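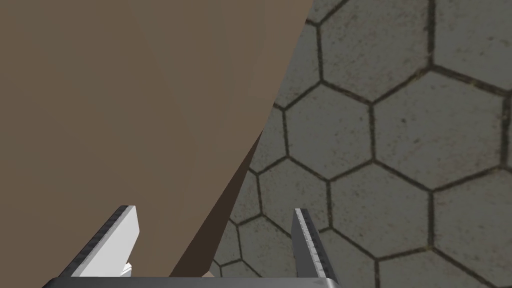
Wrist camera placement for a two-finger gripper in simulation: fixed tilt or adjustable bracket?

Kovinton Community Help > Grippers and Cameras

Katalin Farkas

Our department is comparing two camera mountings for the Cimura parallel gripper before any hardware is ordered. All of the work so far has been done in simulation, with the arm driven through the Ekow controller. I should be grateful for advice from members who have carried out a similar comparison.

The first mounting is fixed and comes with the gripper model. It places the camera behind the palm so that both fingers rise from the bottom edge of the view. The second is an adjustable bracket which moves the camera 8 mm further back and allows the tilt to be set by hand. The gripper, the arm and the furniture are the same in both cases.

We have completed 300 approach runs with the fixed mounting, of which 222 ended within our tolerance. The remainder are not spread evenly. They occur mostly when the arm comes in at a steep angle alongside a large flat surface, so that a plain brown area takes up one side of the view and the hexagonal floor tiles take up the other. The plain side gives the position estimator very little to work with. The tiled side gives it a great deal, but one hexagon is much like the next, and the estimate can settle a whole tile away from the correct position.

There is a second difficulty with the fingers. With the gripper wide open, the right finger stands over the tiled floor, and the estimator has on occasion taken the edge of the finger for part of the floor pattern. The two inner faces can also differ greatly in brightness. In certain poses the left one is close to white while the right one is dark grey, and a single threshold will not find both.

My questions are therefore as follows. Is it worth changing the mounting, or should the fingers simply be masked out? And would a second, fixed camera elsewhere in the room make the wrist view less important? The Eze camera model is available to us for that purpose, but it would add to the time taken by each run.

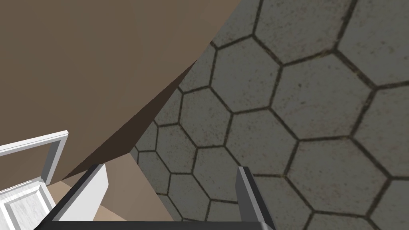
Demyd Lytvynenko

I would advise against changing the mounting until the mask has been tried. We ran a comparable trial in August with the same gripper model and found that the bracket altered the view less than we had hoped. Moving the camera back brings in more of the surroundings, but it also brings in more of the palm, and the bottom of the view is already taken up by it.

The mask should be produced from the gripper model and the finger opening reported by the controller. It should not be drawn once and kept, as the fingers move and a fixed shape will be wrong for every opening except the one at which it was drawn. In the Ekow settings, please check that the opening value and the camera view carry the same time stamp. Ours were one step apart, and the mask trailed behind the fingers whenever they were closing. The correction was a single line in the configuration file, although it took the better part of a Monday to find.

A mask of this kind also disposes of the brightness problem, as the estimator no longer needs to find the inner faces by threshold.

With regard to the tiles, I would suggest the following order of work:

Limit how far the estimate may move between two consecutive views. Set the limit well below the width of one tile.

Give more weight to the long straight edge where the plain surface meets the floor. It fixes the position across the edge, though not along it.

Use any furniture corner that is in view to settle the position along the edge. A white cabinet rim or a panel moulding has sharp corners and does not repeat in the way the floor does.

Repeat the full set of approaches with the same random seeds. Without the same seeds the two mountings cannot be compared fairly.

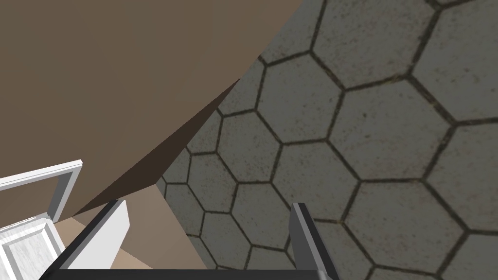

Simulated wrist view with the gripper open: white moulding to the left, tiled floor to the right.

We carried out more than 2,000 runs in total and retained the fixed mounting. I should add that our task involved larger objects than yours may, so the result might not carry over.

Kovinton Help Desk

Both mountings are supported. The bracket is found under Accessories in the gripper library. After changing the tilt, the camera calibration must be run again - the old values are not cleared automatically.

Katalin Farkas

I am obliged to you both. The time stamps were indeed one step apart in our configuration and have been corrected. The mask is now generated from the finger opening and we shall repeat the steep approaches first, with the seeds kept. The Eze camera has been left out for the present. I will add the figures for both mountings to this page when the runs are complete.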